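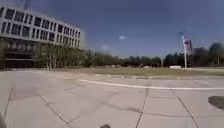 Halvorsen Plaza, Tritulham: review

Posted May 26, 2021

Part of our series on office estates with ground open to the public. The last one was Grisden Park, and I will compare the two where it helps.

Halvorsen Plaza is the paved ground in front of the Halvorsen offices on the Tultilside road. The estate's leaflet gives its area as 3696 square metres, and it feels like it once you start across. Anyone may walk through during the day. Cycling is allowed at walking pace. I have been three times, once in January and twice this month, and the remarks below come from all three visits.

Getting there

The nearest bus stop is 400 metres away and the path from it is level and well lit. By car you can use the visitors' parking, which is free for the first two hours. It fills up early, and if it is full the lane behind the church in Tritulham is an eight-minute walk.

There is no sign for the plaza on the main road. Look for the flagpole, which stands well above the trees and is the easiest thing to aim for if you are coming from the east.

Openness and views

This is the best reason to come. The ground is flat, you can see right across it, and past the far end it is trees all the way along. Grisden is boxed in on all sides and you never get much sky there. At Halvorsen you get a great deal of it. The offices are long and pale with rows of dark windows, and they stay low enough not to loom over you.

The drawback is wind. In January I gave up after ten minutes and ate my sandwich in the car.

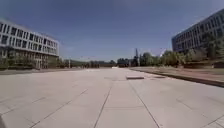
Paving

Pale concrete in large slabs, with wide gaps between the joints, so a pushchair or a wheelchair does not rattle the whole way over as it does on the small setts at Grisden. The slabs are a bit marked and dirty in places, and nobody seems to be in a hurry to clean them. On a bright day the glare is strong and I would bring sunglasses.

After rain in January there were puddles 100 paces from the entrance, in a slight dip, and they were still there when I left. I did not mind this much in boots

– in ordinary shoes I would have gone round. 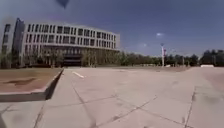
Going round costs you very little time anyway, and the slabs on that side gave a good grip even in the wet. I had no trouble with ice on any visit, though I can't say how it would be in a hard frost.

Planting and upkeep

The trees do most of the work here and they are in good health. The beds are a weaker point. One of the raised ones near the offices is nothing but bare brown soil inside a concrete kerb, and even some cheap ground cover would improve it. 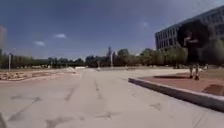 Repairs are the other half of upkeep, and I would rather have plain ones than none. The cracks and seams have been filled with tar, in dark wandering lines that show up a long way off on the pale concrete, with little star-shaped blobs where they branch. It is not pretty. It does keep the edges from catching a wheel, and I didn't trip once. The raised bed with the reddish, brick-like top looks tidier than the soil one and has a strip of grass beyond it, so that is the end I would head for.

Verdict

Good for a walk, a scooter or a bit of air at lunchtime, less good for a long sit in winter. I would put it ahead of Grisden for space and behind it for shelter. Out of ten, 8 in May and a couple of points lower in January. Next in the series is the canal side at Tultilside, once the towpath reopens.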